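[reten-users] Re: pegboard hooks, grasp pose at contact

From: Willy Dierckx
To: reten-users list
Date: 30th April

Dear Mitali, dear all,

Thank you for the careful questions. I answer below your text.

Mitali Khondokar wrote:
> We read your note on the hook task and tried to repeat it with our
> own demonstrations. Our policy picks up the hook well, but it misses
> the hole very often. Do you label the pose of the hook in the
> fingers, or does the network have to find it alone? And how many
> demonstrations did you use in the end?

We used 406 demonstrations for training and kept 36 apart for testing. All of them were made with hand-held grippers, so there is no robot arm in the training data.

About the pose: we do not label it for every image. We label only one image per demonstration, at the moment when the hook is between the finger pads or just at their opening. From this single label the Wilell script computes the offset between hook and gripper, and it keeps this offset fixed until the release. This is a strong assumption. If the hook turns in the fingers on the way to the board, the offset is wrong and the insertion fails.

A typical view for the label is this one, from the wrist camera: 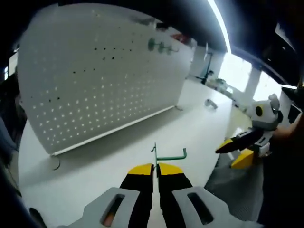
1. Labeling

Mark two points on the hook: the top of the short vertical stem, and the small upturned tip at the end of the horizontal arm. The lens bends the table strongly near the border, so please correct the distortion first and mark the points after. In the first version I did it in the other order, and I lost most of December with it.

2. Training

The offset goes into the policy as an extra input, next to the image. Without it, the policy placed 24 of 36 test hooks. With it, 30 of 36. The test set is small and I would not build a big theory on this difference. Five of the six remaining failures were hooks that turned in the fingers – the case I described before.

3. The holes

The holes of the board do not all look the same. Where light comes through they are bright, and in other areas they are black. Our old hole detector (the one from the Dijkstra branch) searched only for dark circles. If you still use this branch, I think your misses may come from there and maybe have nothing to do with the pose. Please try the Drukico detector before you record more data.

I can send you the label files, but the images are too large for the list. Which version of the script do you run? The sign of the vertical offset was changed between the last two versions – please check this also.

Best regards,
Willy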